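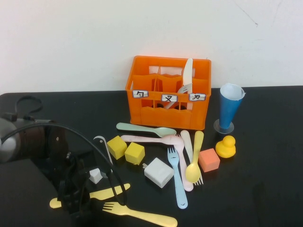

February, still gray

Well, the antenna is in the attic! I have been threatening to do it since before Thanksgiving and today I finally ran out of excuses, mostly thanks to Ermira Kadrić, who called first thing and told me she was coming over with her ladder whether I was dressed or not. (I was dressed. Barely.)

So, the haul. One Cosetti attic antenna, the flat kind with the arms that fold out, 100 feet of coax cable from Skurka, and a bag of those little nail-in clips that I always buy too few of. I bought too few of them again. The man at Skurka tried to sell me an amplifier as well and I said no, let me see how it does on its own first, and he gave me a look like he'd be seeing me again. We'll see about that!

Getting the thing out of the box was easy, getting it through the hatch was not. The arms don't lock when they're folded, so every time I tilted it one of them swung out and caught the trim. Ermira was up top pulling and I was underneath pushing and saying "wait, wait, wait," and there's a new scratch on the hatch frame now that I'll need to paint over sometime. I had also forgotten how low the roof is back there. I bumped my head on the same rafter coming and going, and then once more when I went back for the flashlight.

We screwed it to a cross brace by the north gable, which my notes from last year say is the right way to face for the Ağca Hill towers. I wrote those notes on the back of a water bill and I can't read half of them, but the arrow was clear enough.

Then the cable. I wanted to drop it down inside the closet wall, and Ermira wanted to follow the old phone line, and she was right, darn it. There was already a hole in the top plate with plenty of room beside the phone wire. We taped the coax to a piece of string with a big washer on the end, let it down, and I fished it out at the bottom with a coat hanger. It took ten minutes! I had set aside the whole afternoon for that part. What did take the whole afternoon was the connector, because I stripped the end too short, cut it off, stripped it too long, cut that off, and got a strand of the braid touching the middle wire on the one after that. I threw it on the floor and made coffee.

Lunch was grilled cheese and the last of the tomato soup, eaten standing up. Ermira told me about her sister's new kitchen, which sounds very nice and very expensive, and we talked about whether I should cancel the cable package this month or wait for the bill to roll over. I think I'll wait. I don't trust myself to sit on hold today. 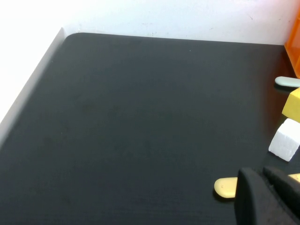
Later, after supper

Ran the first scan on the Tosia box and got a grand total of two channels. Two! One was weather and the other was a man selling knives. I was ready to march the whole business back to Skurka, but Ermira said to check the splitter, the old one left over from the cable company, and I'd wired the antenna to one of the outputs. Swapped it around, scanned again, and up came a proper list, including channel 10, the only one I really cared about because of the local news and the Saturday-type old movies they run at odd hours.

The picture is lovely. Sharper than what I've been paying for, I think, though Ermira says that's my wallet talking. The public station still breaks up into little squares every so often, worse when a truck goes by, so maybe the antenna needs to turn a bit to the left. I marked where it is now with pencil on the brace so I can get back to it if I make things worse.

The bedroom set is still not hooked up. I have plenty of coax left over, coiled in the hall where I've already tripped on it, but no connectors, having wasted them all. Need to get: connectors, more clips, a better stripping tool if it isn't silly money, touch-up paint.

Also have to return Ermira's ladder. She left it leaning in the hallway and said tomorrow's fine. My knees say the day after.

Watched half a western and turned it off at 10.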